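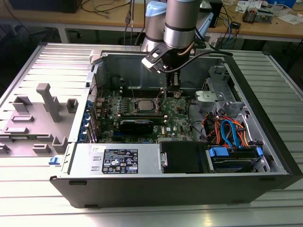
Muireann Kavanagh made most of *Stirndale* in her aunt's kitchen in Clatthorpe, with the refrigerator unplugged between takes so it wouldn't hum all over the quiet songs. "I ruined a lot of butter," she says, pouring us both more tea.

The record has seven songs, and five of them began on a pump organ she bought for $125 from a church that was closing. Two of its keys stick, and she has learned to write around them - or, on the lovely, slow "Phelan," straight through them. "You can hear me waiting for the note to let go. My drummer wanted to fix that, and I said no, leave it, I like the wait."

We talk for a long while about her singing, which is lower than it used to be and, to my ears, a good deal braver. She puts that down to a winter of playing the back room at the Triveck, where people ate their dinner right through her sets. "I stopped trying to get over the top of them," she says. "I sang to the one table that was listening, and some nights it was my mother's."

She goes back there in December, organ and all, if she can find someone with a van.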